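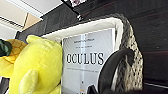
News > Local > Plollbridge

Toy drive in Plollbridge extended through January after slow start

Plollbridge – The winter toy drive will run until the end of January, organizers said this morning, after donations came in well behind last year.

So far 136 toys have been handed in. Goal is 430, same as last year, when the drive got there with days to spare.

"People are stretched," said Ilir Petek, who runs the drop-off desk at the Han building. "We get that. One toy is fine. Used is fine if its clean."

Drop-off hours are 2 to 6 p.m. at the side door on Jomden Street – the front entrance is closed while the steps get fixed. Stuffed animals, puzzles and board games all welcome. No batteries included? Say so on a note. No toy weapons, nothing with missing peices.
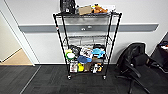 Shelves with a plush toy on top.

Cash also accepted. The drive has raised $3000, most of it from a bake sale at Brilance, the hair salon on the corner. Owner Remzi Yalçınkaya said she'd do a second one if enough people sign up to bake.

Toys go to the children's ward and two family shelters in the county. First delivery went out last week, next one when there's enough to fill the van.

Comments (3)

marnie_k: Is the side door the one by the dumpsters or the other one?

Plollbridge Dad: by the dumpsters. Parking is terrible, go on foot if you can

tulip44: Dropped off a bag of puzzles, took two minutes. Will bake if Remzi does the lemon bars again!!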